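Sorting the family photos, part whatever

16/07/2026

So I said back in the spring that I'd have the family photos done by the end of June, and several of you have been kind enough to ask how that went. It didn't! I'm about 1000 pictures in and there are still two shoeboxes and a suitcase I haven't opened. The suitcase came from my aunt's apartment and smells like mothballs, and I keep moving it from one side of the hall to the other like that's progress.

If you're new, the short version is that my mother's side never threw a picture away and never wrote on the back of one either. When the house in Astthorpe was sold, everything on paper ended up with me on the grounds that I "like that sort of thing." I do like it. I just didn't know there'd be so many weddings of people I can't name.

I started out sending things away. Hollenstein, the camera shop by the bus station, does scanning by the box, and I took them the oldest album first as a test. The scans were lovely, really crisp, but they came back in whatever order the machine had eaten them, and the album pages had been in an order that meant something. My grandmother put pictures together by who was speaking to whom that year. You lose that the minute you peel them off the page. It took me a whole weekend with the empty album and a pot of coffee to put it back, and I'm still not sure about the beach ones.

So now I do it at home, slowly, on a flatbed scanner, with the album open next to me. Before I peel anything I take a quick phone picture of the whole page. If you take one tip from this entire post, take that one. The computer part I worried about most and it's been the least trouble. An ordinary desktop with plenty of memory and two drives handles this stuff without complaining, and you don't need anything fancy (my nephew disagrees, at length, every Sunday).
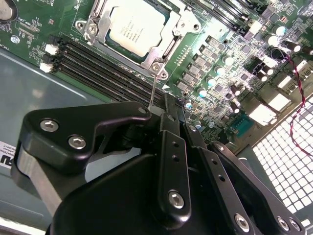 Processor in its socket, with the memory slots down to the left.

The bit that eats the time is names. I mean naming the files AND naming the people, and they're both awful in different ways.

For the files I tried a system I found on a forum with the year, then a letter for the branch of the family, then a number, then a code for who scanned it. I lasted three evenings. Now it's the decade, a few plain words, and a number. "1960s picnic by river 04." My cousin Sofia Kontogiannis says this is going to bite me, and she works in a library so she's probably right, but I can find the picnic and that's what I wanted.

For the people, I've been having a sort of open house. I print a sheet of little pictures, big enough to see faces, and take it along whenever I visit anybody over seventy. Pencil, not pen! You'll get three answers for the same man in the same hat and you'll want to be able to rub two of them out. My great-aunt Fotini Petridis went through a sheet of 40 in the time it took the kettle to boil, and then spent the rest of the afternoon on one picture of a wedding table, telling me who'd made which dish and who shouldn't have been seated next to the priest. I'd left my phone in the car and didn't record any of it. I wrote down what I could in the driveway before I drove off, and I've got the dishes and most of the seating, but I've lost the story about the borrowed shoes. I've asked her for it again and she tells it shorter every time.

Somebody in the comments last month had a good one, and I've had it by email twice as well, so I'll put it up here.

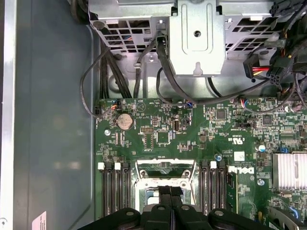 What do you do with all the near-duplicates, where there are five shots of the same group and they're almost the same?

Keep the one where most people have their eyes open, and one more if somebody is laughing in it. The rest of the prints go in an envelope with the decade on it, unscanned, and I don't throw the envelope away until a cousin has had the chance to say they want it.

I was much stricter at the start and I regretted it. There was a set of christening pictures where I scanned the tidy one and passed over the rest, and later I noticed that in one of the others you can see my grandfather in the doorway, just his shoulder and his hand with a cigarette. We hardly have any pictures of him because he was usually the one holding the camera. So that one got fished out of its envelope, and I went back through all the envelopes from that decade checking doorways and mirrors. I found him twice more, once in a car window.

Color is another thing I've gone back and forth on. The seventies prints have gone orange, all of them, like they've been dipped in tea. I use a program called Brurkex for the fixing up and it has a button that brings the blues back, and for a while I was pressing that button on everything. Then I showed a fixed one to my mother and she said the kitchen was never that color.
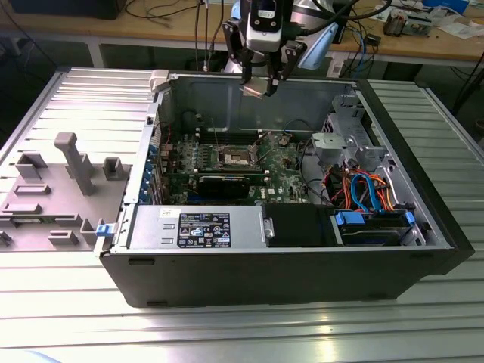

She was right, too, because I dug out an old chair cushion and held it up against the screen and the button had turned it practically turquoise. These days I save the scan exactly as it comes off the glass, and if I fiddle with the color I save that as a second file with "fixed" on the end. It takes more room, but room is cheap compared to driving to your mother's with a cushion.

Backing up! I know, I know. I have one full copy on the computer, one on an external drive in the desk, and one on a drive that lives at Sofia's, which we swap when she comes for dinner. I had a scare in the winter when the drive in the desk stopped showing up, and I went very cold and quiet for an evening until I tried a different cable. I bought a spare cable the next morning and I've labeled it, in pen this time. Please don't keep your only copy on a laptop you also use for recipes. I've seen what flour does.
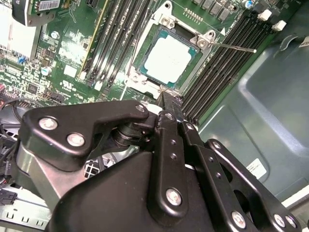
A server board, memory slots on both sides of the processor.

What's next is the slides. There are 100 of them in the first tray alone, mostly a trip my uncle took through Italy, and he seems to have been very taken with fountains. The flatbed does slides four at a time with a plastic holder, slowly, and you have to blow the dust off each one first. I've been looking at a secondhand slide scanner, a Dumilano, that a man two towns over is selling with the original box. He wants more than I'd like to pay and he's stopped answering my messages, so we'll see.

I've also promised to have something ready for the reunion. Not the whole lot, just a binder people can pass around, with wide margins so they can write in names as they go. I'll tie a pencil to it with string. If you have a binder that opens flat and doesn't pinch the pages, tell me which kind, please, as I've returned two already.

And if anyone reading recognizes a tall woman with a goat, standing outside a bakery, probably early fifties, she's in eleven of our pictures and I still don't have a name for her. The goat is Irini. That much was written on the back.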